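Good Practice for Handheld Gripper Work: Gallery

Laltico wrote its first set of handling rules for handheld grippers when two people were doing the work. The rules fit on one page and most of them were about charging batteries. The current version has 7 sections and applies to everyone who picks up a tool under the Wumum project, at our own sites and at Cliltia.

We put this gallery together in July for new operators. The full text of the rules is in the operator binder. What follows is the short form, and the binder wins wherever the two disagree.

Before the session

Check the tool before you check the objects. Open and close the fingers fully, look at both pads, and feel for play in the linkages. A tool with a loose pin goes on the repair shelf with a tag on it. Do not tighten it yourself and carry on.

Wipe the pads with a damp cloth and dry them. Solvent wipes are not allowed on any tool that will touch food.

Write the tool number and the start time on the session sheet. Sessions without a start time are rejected at review, and we can't add it for you afterward.

Setting the surface

Bedspreads, towels, tablecloths and bare counters are all allowed. Printed fabric is fine. We stopped asking for plain backgrounds in version 4 of the rules, after Mahlangu reviewed the first 700 sessions and found that too many of them had been done on the same gray mat.

Fabric does not have to be flat, but it has to stay put. If the cloth travels with the object on a lift, tuck it under something heavy or choose another one.

Keep other people's mail, medicine labels and family photos off the surface. This is section 2 and it has no exceptions.

Picking and placing food

Whole fruit and vegetables only. Nothing cut, peeled or leaking. Stickers from the store may stay on, and you should not turn the fruit to hide them.

Approach slowly and let both pads meet the item before you squeeze. Oval fruit can be taken end to end or across the middle, and we want both over the course of a session. Stop closing as soon as the item is secure. A soft kiwi or a ripe peach will mark well before it slips.

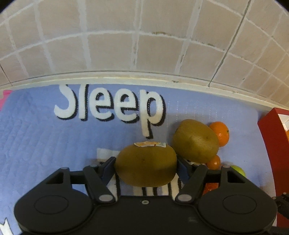

Leave neighboring items where they are, even when they touch the one you want. Clearing a space first makes the pick easier and the session less useful to us. If a neighbor rolls, let it roll and finish the move.

Set the item down before opening the fingers. Dropping from a height counts as a fault, including short drops onto something soft. Mark it on the sheet and keep going. Faults are not held against operators, but unmarked faults are.

Anything that has been bruised or has fallen on the floor comes out of the set. Food used in a session is not put back for sale or served to guests. Operators may take it home if they want it.

Ending the session

Close the fingers, switch the tool off, and then put it down. Lay it on its side with the pads clear of the surface. Wipe the pads again if you handled food.

Count the items back into their box and sign the sheet. Sheets go in the tray by the door at Laltico and in the blue folder at Cliltia.

Questions about these rules go to the Wumum desk, extension 333. Please give the section number when you call.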